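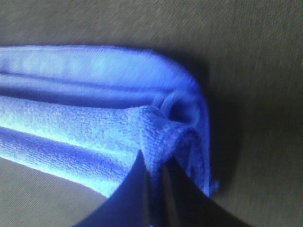
A blue microfiber cloth, folded in layers.

Hermenegildo Ventura has ridden reining horses out of Prandarville for 8 years. His mare, Shenoy, was bred for cutting and came to him green.

"She wanted a cow in front of her," Ventura said. "Circles bored her. I spent nearly 2 months just walking her."

In March she won her first open class, over a horse he had picked to beat her. 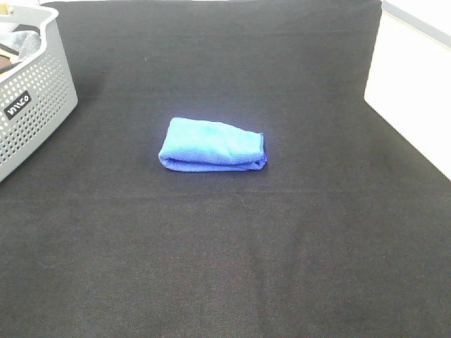 Folded blue towel on dark fabric.

Ventura plans to breed her next year. "I'd like one more season first," he said. "She's still getting better at her stops."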